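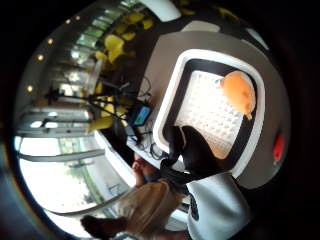

Facilities and Catering Helpdesk
Ticket 83: Perforated tray insert, draining and seating
Site: Vonia, ground floor refectory
Category: Serving equipment
Priority: Normal
Status: Closed, with one action carried forward

Summary of request

The refectory reported that the white perforated inserts supplied by Flokley for the fruit trays did not sit level. Fruit placed near a corner was said to roll towards the middle during service, and water was found standing beneath the insert at the end of the day. The refectory asked whether the inserts should be returned or whether the fault lay with the trays.

Equipment concerned

Rounded-square tray, white rim, with white perforated insert. The inserts were ordered separately from the trays, under the Prinen catering agreement. The trays were already in use at this site before the agreement began.

Log

Entry 1. Request received and acknowledged. The refectory was asked to keep the affected trays to one side and not to trim or bend the inserts. Staff confirmed that two inserts had already been turned over to see whether the other face sat better. This made no difference.

Entry 2. Stock record checked. The order was for 27 inserts, all from one delivery. The delivery note gives the size as 400 mm across, which agrees with the tray listing held by this office. The possibility that the wrong size had been sent was therefore set aside for the time being.

Entry 3. Visit to the refectory. One tray was tested on the serving table with a spirit level. The table was level in both directions. The tray without its insert was also level. With the insert in place, one corner stood higher than the other three and could be pressed down with a finger, returning to its raised position when released. An orange placed close to the raised corner moved off when the tray was nudged and stayed where it was when the corner was held down.

Entry 4. The insert was exchanged for another from the same delivery. The result was the same, and the raised corner was in the same position in relation to the tray. When the tray was turned and the insert left as it was, the raised corner followed the tray. This pointed to the tray and not to the insert.

Entry 5. Tray emptied and examined under the desk lamp in the kitchen office. A hard ridge of limescale was found in one corner, along the line where the insert rests. It could be felt more easily than it could be seen. Similar deposits, though thinner, were present in the other corners. Staff advised that the trays are rinsed and stacked wet at the end of service.

Entry 6. Tray soaked in the descaling solution already approved for the refectory dishwasher, at the strength printed on the container, then rinsed twice and dried with a cloth. The ridge came away with a nylon brush. A metal scraper must not be used on these trays.

Entry 7. Insert refitted. All four corners sat down fully. The orange was returned to the same corner and the tray nudged as before. No movement. 230 ml of water was poured over the insert and drained through without pooling on top.

Entry 8. Standing water. The requester asked why water still collects below the insert. The trays have no outlet, and the insert only keeps the fruit clear of the water. The tray must be emptied by hand. Fruit should be dried before it is set out.

Resolution

No fault was found with the inserts tested and no return to Flokley is required. The remaining trays are to be descaled by refectory staff in the manner given at entry 6. Trays are to be dried before stacking and stored upside down on the wire shelf.

Requester's reply

The refectory accepts the above. Four trays have been treated and are back in service. One insert has a small crack near the edge, which was not mentioned in the first report. Please advise whether it may be used.

Helpdesk reply

The cracked insert should be withdrawn from use and labelled. A replacement will be requested on the next order to Flokley, due in March.

Related tickets

Bondarchuk building, serving tables, uneven feet. Open.

Ticket closed 8 Feb 2019. Action carried forward: replacement insert, quantity one.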